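Bedroom floor, bin and bed: notes for November

The small bedroom has been on the same cleaning routine for two years. I changed parts of it this month and am writing the changes down before I forget what the old order was.

The old order was bed, floor, bin. It looked sensible on paper. In practice, making the bed puts things on the floor: a sock from inside the covers, a tissue, a cloth that was under a pillow. If the floor has already been mopped, those items pick up water. The new order is bed, floor pickup, bin, sweep, mop. Pickup and sweeping are now separate steps.

Pickup means everything larger than a coin. Fabric goes to the wash and paper goes in the bin. Cloths get their own pass, as a white cloth on white marble-patterned tile is easy to miss from standing height. I have mopped over one more than once. Going round the room at bed height first, then again crouched at the door, catches most of them.
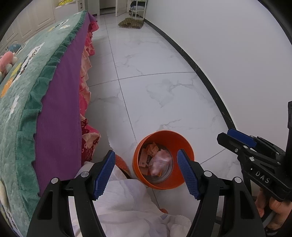

The bin has no lid and I intend to keep it that way. A lid slows down every use and people start leaving wrappers on top of it. The cost is that the contents are always on view, and that light paper can lift out when the window is open. Crumpled wrappers take up far more volume than their weight suggests, so I press them down once before deciding whether the bin is full. Anything with food residue goes straight to the kitchen instead.

I looked at replacing it with the Gavthorpe pedal model. Capacity was similar, but the pedal needs clearance in front and the bin stands close to the bed. I kept the open one.

The bed is harder. It has three layers of textile on the side: the ruffled edge of the spread, a skirt panel, and a floral valance under that. The lowest layer collects dust first. My method is as follows.

Take the plush toys off and put them on the cabinets. Pull the spread toward the wall until the ruffle is clear of the skirt. Brush the skirt downward with a dry brush, then the valance. Sweep under the bed with the valance lifted and clipped. Drop the valance, reset the spread, return the toys.

The clips are from a Nista pack and hold the valance well enough. Ordinary clothespins slip on the gathered part.

Charoen Kaewsai wrote in after the last post to ask about washing plush bedspreads. I use a cold cycle with low spin and half the usual detergent, then dry it flat over two lines - never one, as a single line leaves a ridge in the pile that takes days to relax. The ruffle dries last. Check the seam behind it before putting the spread back on the bed.

Still open: the floor mat by the shelf rack. It sheds, and I have not found an interval that suits it. Shaking it out every 3 days is too often and weekly is not enough. I will try it at five and record the result with the cabinet tops next month.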